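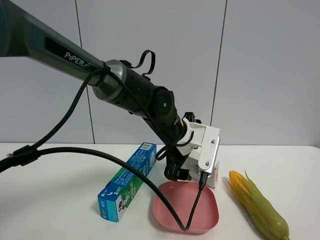

Gripper over the pink tray

Stanance Tour Rack 60

The Tour Rack 60 is a rolling merch rack and display for bands that sell at their own shows. It opens flat against a wall or stands free behind a table, and it folds down to fit behind the back seat of most vans.

The frame is powder-coated steel with four locking casters. The two side wings swing out on pins, so no tools are needed at load-in. Each wing takes shirts on hangers, and the center panel has a wire grid for hoodies, posters and tote bags. A shelf at the bottom holds LPs upright - it is deep enough for gatefolds and box sets.

Specifications
Height, open: 60 inches
Depth, folded: 9 inches
Weight: 37 pounds
Casters: four, locking
Finish: flat black
Item number: 2252

In the box
Rack with wings attached
Center grid panel
LP shelf
12 grid hooks
Strap for transport

Options
The zip cover keeps road dust off the grid and has a clear pocket on the front for a price list. The clamp light runs from a USB battery, which helps in rooms where the merch corner has no outlet. Both are sold separately.

From the road
"We took two of these out with Paiva in April and set up in clubs where we had a hallway and half a doorway to work with. One wing open, one closed, and people could still get past. I would like a second shelf." - Elin Price, merch for Senddale

Shipping and returns
Racks ship in one carton by ground service. Orders going straight to a venue need a contact name and the date of the show in the notes field. Unused racks can be returned within 60 days. Replacement pins, casters and hooks are listed on the parts page.

Tour and label orders of six racks or more are handled by Rhodri Owen in the sales office. Ask for item 2252 and say whether you want the covers packed with the racks or shipped separately.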